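**Monday, open day at Stavusar, written up the same evening**

Back from Drornmont with sore feet and a full notebook. I'd planned to stay for one talk and the tabletop demo, and I ended up hanging over that bench until they switched the lights off. So much fun!

The demo bench was in the back hall, past the coffee. Their pick-and-place setup runs on a controller they call Plasia, and what I liked right away was that they let visitors choose the next thing to go for. A kid picked the cheese wedge before I could open my mouth. I wanted the lime-green bone (all those ridges, lovely problem) and got my turn later. 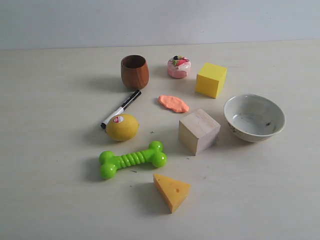 **Does the arm need to be retrained for every new object?**
They train once on a mixed collection of 475 household things and toys, and a new object only gets its own session if the grasps keep failing.

I asked for numbers and they had them on the wall, which I appreciated. Last month's log showed 372 attempts by visitors and staff together, with 89 percent picked on the first try. They don't hide the rest either. There's a sheet of failed grasps pinned up next to the good ones, and it was the best reading in the building.

Notes on object choice, for our own bench:

- Mix real and toy. A lemon and a toy cake ask very different things of a grasp, and they keep both in the set.
- Flat modeling clay is nasty. Their tip was to approach low and slow and accept a dent.
- Two cubes, one foam and one wood. Same shape, so any difference in the grip is down to size and material. Stealing this.
- Bowl: go for the rim. I'd have tried to span the whole thing, and they said everybody does at first.

After lunch we got to see the wrist view on the big monitor, and I could have watched it all afternoon. You get a much better feel for how little the arm knows when you look from down there. Half of what I could see from my chair was out of view or just peeking in at the side. 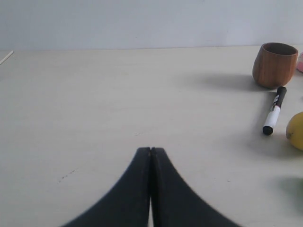

*Wrist view, fingers together, cup and marker over on the right.*

The Woo people (they make fingertip pads) had the next bench and five sample sets to squeeze. The softest one felt great in the hand. I'd like to know how it wears before we order any, so I left our address for a trial pair.

To do before the next bench day:

1. Put a monitor where visitors can see our wrist feed. Ours faces the wall!
2. Start a failed-grasp sheet, pinned up, warts and all.
3. Find a second cube in foam.
4. Ask Stavusar if the bench layout sheet can be shared. They sounded willing.

The next open day is in May and I'm already down for it. There are two seats left in the van if anyone wants to come.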